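Home Shop Backdrops & Drapes Wall Panels Flooring Journal Contact

We use cookies to remember your cart and see which pages people read. By staying on the site you agree to this. OK / More info

Vemby Blackout Drape, large

I've been selling fabric for longer than I care to say, and the Vemby is the one I end up cutting for myself. It's a big, plain, black sheet of cloth that hangs straight and soaks up light, and if that sounds boring, well, yes! It's supposed to be. You hang it behind the stuff you want people to look at, or in front of the stuff you don't.

It comes hemmed on all four sides with a rod pocket along the top. The pocket takes anything from a skinny closet pole up to a fat shower rod (I tried both, plus a broom handle, which worked fine for a weekend). There are grommets in the top corners too if you'd rather use hooks. The cloth is a tight-woven cotton blend from Maruyama and it has a nice weight to it. We did a thinner one before, and Wanda Escobedo, who sews all our hems, talked me out of reordering it. It fluttered every time somebody opened a door.

Color first, as I get asked every week. It's a true black, with no brown in it and no purple. Wash it cold, by itself the first couple of times, and hang it up damp so the wrinkles drop out. I don't iron mine. You can, on low, from the back.

People mostly buy it for one of these:

Splitting a workshop or a basement so the messy half stays out of sight
A backdrop for product photos
Covering open shelves
Killing glare from a window next to a desk

If you're putting it in a room with other finishes, I think it looks best next to something warm. We sell the Rirus wood-grain panel for exactly that, and the two together make a room feel finished in a way that gray walls alone just don't. Gray is fine, I like gray, but it needs a friend. The drape also takes some of the echo out of a hard room, though if noise is your real problem please get proper acoustic panels and don't spend your money on this.

Size and price: 500 cm wide, 200 cm drop. Shipping weight is 1625 grams, folded, in a flat box. Custom drops take longer, so write before you order and tell me the height from rod to floor. Measure it in 2 places, please, left and right! Floors slope more than you think.

The rod isn't included. We carry the Dallberg steel rod with wall brackets, and Cayetano Urquijo in our store can cut it to length while you wait. 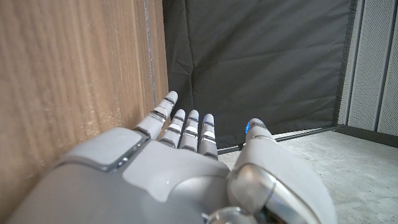
Catalog no. 2, p. 16

Brown wood grain with the black hanging close by, and pale gray perforated wall over to the right. I love that mix. The mottled gray floor is an easy match as well, it doesn't fight with either one. If you have a wall like that already, start with one drape and live with it before you buy a second.

Returns are fine as long as it hasn't been washed or cut.

Page updated 2019-07-31

Comments (3)

Telmo Cifuentes
Got mine in January and it's been up in the garage ever since. Picks up sawdust like crazy but a lint roller gets it off.

Yaqin Lu
Does the rod pocket go all the way across or is there a gap in the middle for a center bracket? Mine is a long rod and it sags without one.

Benito Barrios
@Yaqin all the way across on mine. I snipped a little slit and stitched around it, took ten minutes.

Sign up for our newsletter and get first pick of the remnants. Unsubscribe any time.

Back to top Shipping Returns Fabric care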